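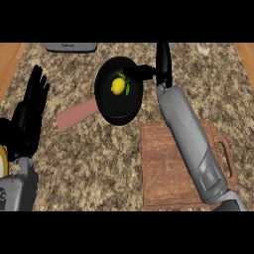
Our kitchen, with the lemon in the frying pan.

Sunday. Rain all afternoon, which was a relief as I had a reason to stay in and write up the class before I forget what annoyed me about it.

I signed up for the robotics evening at Largate College in the belief that there would be robots. There are none. There is a room full of computers, a kettle with a notice on it, and a program called Hilta that draws two robot arms over a kitchen worktop. I asked on the first night when we would be using the real ones and was told the arms in the program "behave like the real ones", and that the real ones cost more than the building. I wrote down the first half of that in my notebook and put a question mark after it. The question mark is still there.

The job this term is a lemon. You have a pan, a wooden chopping board and a lemon with its leaves on, and the lemon has to go from one to the other. My niece could do it at two. I have now spent a good part of June on it.

The way it works, we don't write instructions for the arms. I had pictured something like a knitting pattern, left arm forward so many, close fingers, lift. Instead you put on the headset and the gloves and do the job yourself, over and over, and the program stores each go. Then all the goes are fed in together overnight and the arms are supposed to have picked up the idea. Our group's contribution so far is 183 goes. I did 60 of those and my shoulders know it. You stand there in the middle of a classroom pinching at nothing while somebody behind you eats crisps.

I did ask what happens to the bad goes, the ones where I lost hold of the lemon or pushed the pan along with my knuckles. We are meant to bin them. But who decides? On my table we had three different opinions about what a bad go was. One of us bins anything that isn't tidy. I keep a go if the lemon ends up where it should, however ugly it looked on the way. The third member of the table doesn't bin anything at all and says the machine will sort it out, and I notice that his are always finished first. All of it goes into the same pot. If I cooked like that I wouldn't expect to be able to say afterwards what had gone wrong with the stew.

The worktop is nice, I will give them that. Speckled granite, much better than mine. When I sat down I spent longer than I should looking at the speckles and wondering who had been paid to do them, and whether the same money might have gone on making the fingers feel something. Because they don't. You close your hand on the lemon and there is no lemon. The only way to know you have it is to look, and half the time the forearm is in the way. The handbook has a chapter called "Working with partial views", and what it boils down to is move your head.

We had the first proper results on Thursday's printout, pinned up by the door. Eighteen tries per group, with the lemon starting in a slightly different spot each time. Ours was not the worst. I won't put the number because it has been argued about ever since. Our tutor counted a try as good if the lemon was touching the board when the clock stopped, and there was one try in there, which we all watched twice, where it was touching the board and also plainly on its way to the floor. I said so. I was told the rule was the rule and it was the same for every group. Fair enough, but then don't put it on the wall under the heading "Success".

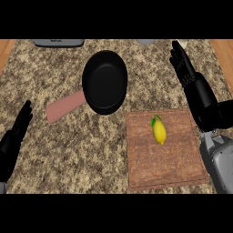

What bothers me more is the left hand. In nearly all of my goes I only needed the right one, so the left just stayed put with its fingers up, like someone waiting to ask a question. I can't see what the machine is meant to learn from that. It might learn that the left hand does nothing, which suits the lemon, and then next term when it's a saucepan with a lid we shall have to unteach it. I raised this too. (I can hear how I must sound.) The tutor said it was a good point and wrote it on the board under several other good points, where it will stay till the cleaner comes.

On the bus home I got talking to the woman from the next table, who works at Schwaiger, the packing place out past the ring road. They had a man in from Vamport to show them an arm for filling boxes. A real one, on a trolley. It worked beautifully all morning with the boxes he had brought with him, she said, and then they gave it theirs. She is doing the class so that she can ask better questions the next time he comes. I thought that was the most sensible reason I'd heard from any of us. Mine was that the pottery was full.

She did say one thing I have been turning over since. She said the goes she learned most from were the ones played back slowly, because she had no idea how she picked things up until she saw it. I tried it this evening with an actual lemon (no leaves, from the corner shop) and my own frying pan, and she's right. I don't take hold of it the way I thought I did. I roll it against the side of the pan first with one finger, then the thumb comes round. I had never once done that in the headset. In the headset I come straight down from above like one of those seaside grabbing machines, and have been teaching it to do the same, all 60 times.

So that is a bit embarrassing, and it doesn't make me think any better of the printout, but it has given me something to do on Thursday. I want to throw out my whole lot and do some 18 or so fresh ones properly, using the side of the pan, and have those run on their own. The tutor won't like it as he is very attached to the 183. More is better, according to him. I have asked twice to be shown that and been shown a graph from somebody else's class, with no kitchen in it.

If the small lot does worse I shall say so and write it down in this book.

Must remember to email before Wednesday to book a headset, the one with the strap that hasn't been mended with tape. Also to ask whether the fee for next term includes the gloves. The leaflet says "all equipment provided" but it also said robots.

Used the lemon on a bit of fish. Pan needs soaking.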